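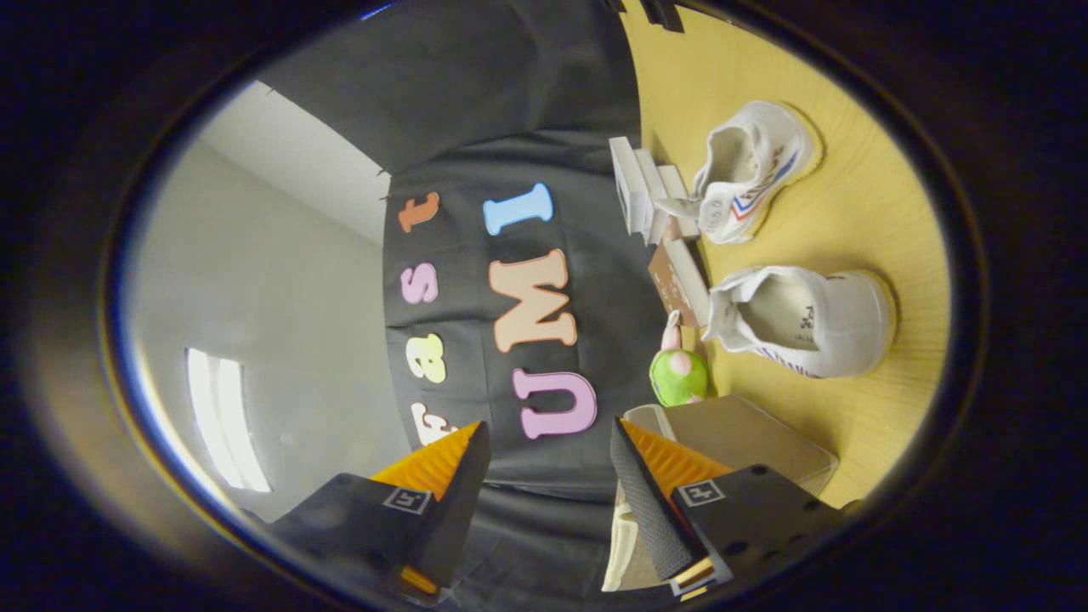 Sing-Along Videos at Home: Keeping the Discs, the Screen and the Kids in Order

Children's song videos get played more than anything else in the house. The same disc may go in every morning for a month, usually put there by someone with jam on their hands. These tips are for families who still keep a shelf of them.

Cleaning a sticky disc

Hold the disc by the edge and the center hole. Run lukewarm water over the shiny side and put one small drop of dish soap on it. Wipe with a fingertip from the center straight out to the rim, never in circles. Rinse, shake off the water and pat dry with a soft cotton cloth. An old T-shirt works well. Paper towels leave fine scratches.

If the picture still freezes at the same song, look at the disc under a lamp. Light scratches can sometimes be polished out. Put a dab of plain white toothpaste (no gel, no whitening grit) on a damp cloth and rub from the center out. Rinse well. A deep scratch on the label side can't be fixed, so copy down the title and look for a used one.

Storing them

Plastic cases crack at the hinge first. Once a case is broken, move the disc to a zip binder with cloth sleeves. We use a Plilar binder that holds 82 discs, and it takes up less room than one row of cases. Cut the title off the old paper cover and slide it in behind the disc so a child who can't read yet can find the one with the right puppet on it.

Keep the binder away from the radiator and out of the car in summer. By May a dashboard is hot enough to warp a disc.

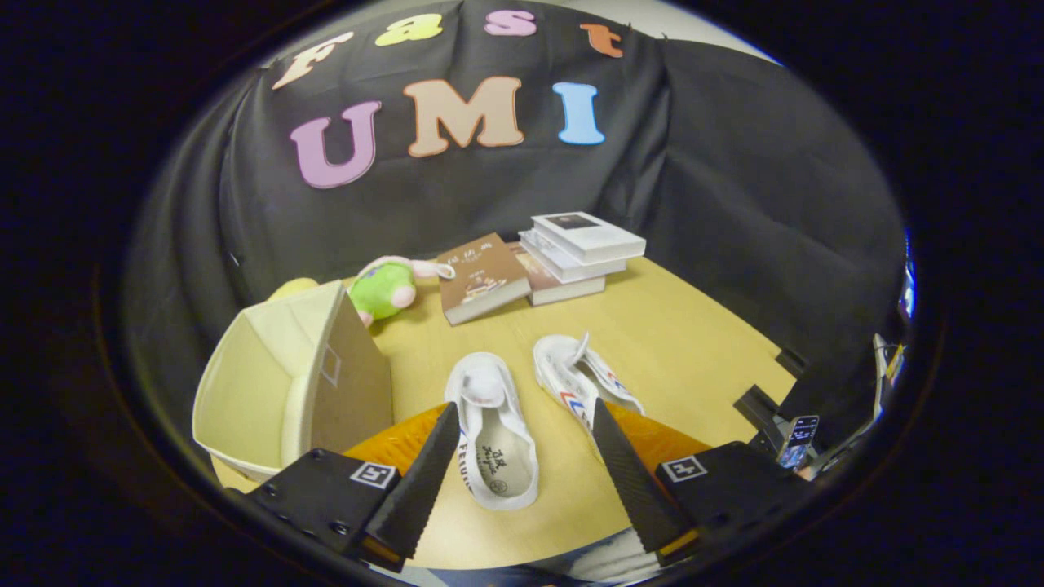
Old tapes need more care. Stand them on end like books, with the full reel at the bottom, and wind them all the way back before putting them away. A tape that has been in a cold garage should sit indoors for a day before you play it.

Setting the volume

Set the volume during a loud song, since the talking parts between songs are quieter and you will be tempted to turn it up. Most TVs have a volume limit in the parental menu. On our Jundus set it is under Sound, then Lock. If the speech is hard to make out, try turning the bass down before you touch the volume.

Fingerprints on the screen

Turn the TV off and let it cool. Wipe with a dry microfiber cloth first. For dried juice, dampen the cloth with plain water, hold it on the spot for a few seconds and then wipe. Don't use window cleaner on a flat screen. Tape a strip on the floor 3 feet back and teach the children to dance behind it.

Remote controls

Take the batteries out and clean between the buttons with a cotton swab and rubbing alcohol. Wrap a wide rubber band around the battery door if it keeps coming off. Small children should not be able to open it at all, so use tape if the band won't hold.

Ending on time

Pick the last song before you press play and say which one it is. Songs are easier for a three-year-old to follow than minutes. Turn the set off during the credits, before the menu comes back and the music starts over.

Updated Tue 17 March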